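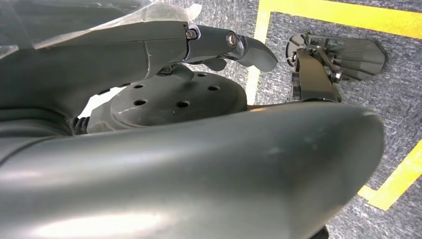

Filed under: grasping, lab notes
Wednesday, January 14, 2026

So I finally have a result I want to talk about, and I've been bouncing around the apartment all evening waiting to write it down.

If you've been reading since June you'll remember the problem. Our hand policy at Jonden was fine at picking things up and terrible at knowing when it had let go. It would open its fingers over the bin, the part would hang on a fingertip for a moment, and the arm would already be swinging back for the next one. Sometimes the part came along for the ride. We logged this as a "release fault" and for months it was the biggest single line in our failure sheet, bigger than missed grasps, bigger than collisions, bigger than me pressing the wrong button.

The usual fix is to wait. Open the hand, pause, move on. It works, sort of, but the pause has to be long enough for the worst case, so you pay for it on every single cycle. I hated that pause. I could hear it in my sleep.

What we tried instead is almost embarrassingly simple. We took the policy we already had and gave it a second, tiny output: one number that guesses whether the fingers are still carrying any load. The inputs are the wrist camera and the motor currents, both of which we were recording anyway. The arm isn't allowed to leave the bin until that number drops below a threshold. No new sensors! No new wiring! (Anyone who has routed a cable through a moving wrist will know why I'm putting exclamation marks on that.)

The hard part was labels. We had 2403 recorded releases from the fall, and no record of the exact moment each part came free. I started doing them by hand and gave up after an afternoon. Then it struck me that the motor currents tell you the answer perfectly well if you're allowed to look into the future. Half a second after a clean release the currents are flat and boring. If you start from that flat stretch and walk backward in time, the point where they stop being flat is your label. The network doesn't get to peek ahead when it runs, of course, but the labeling script can peek all it wants. I wrote it on a train and it was 70 lines long, including the comments where I argue with myself.

I checked 379 of the automatic labels by eye, which took most of a weekend and a frightening amount of tea. They were good. The bad ones were nearly all the same kind: soft parts that stretch a little, so that the current dips, comes back, and dips again. The script picks the wrong dip. I threw those out of the training set for now, which I know is cheating a bit, and I'll come back to them.

And then we ran it on the real arm and the release faults mostly went away. I don't want to put a big percentage in bold type, because we've had it going on one cell, with one hand design and one family of parts, and I've been burned before. But over the whole first session we had 2 release faults. Two! Before, we'd get that many before the coffee was ready. Cycles are shorter too, because on an easy part the hand opens, the number falls, and the arm is gone.

The thing I didn't expect is what it does with a part that sticks. It waits, and because the number stays high, the existing policy keeps getting frames of an open hand with something still on it, and it starts to wiggle the fingers. We never trained it to wiggle. I think it's leftover from the teleop demos in the Adley set, where people shook parts loose without thinking about it, and before now the arm always left too early for us to see it. I could be wrong about that. The plan is to retrain without those demos and see if the wiggle disappears.

A few loose ends, mostly for my own benefit:

The threshold is set by hand. It was fine all week, but I'd like it to come from the data.

Fingertip wear changes the currents. I don't know how quickly the labels go stale, and I need to compare old tips with new ones.

The Grímsdóttir gripper has much stiffer joints than ours. A group using one has offered to run our script on their logs, and I'm very curious if the backward walk still finds anything.

Lirard is the name of the repo, and it's a mess. I'll open it up once I've taken out the hard-coded paths. If you want the labeling script sooner, leave a comment and I'll paste it as it is.

Next up is soft parts. I've got a box of rubber gaskets on my desk and a folder of very confusing current plots.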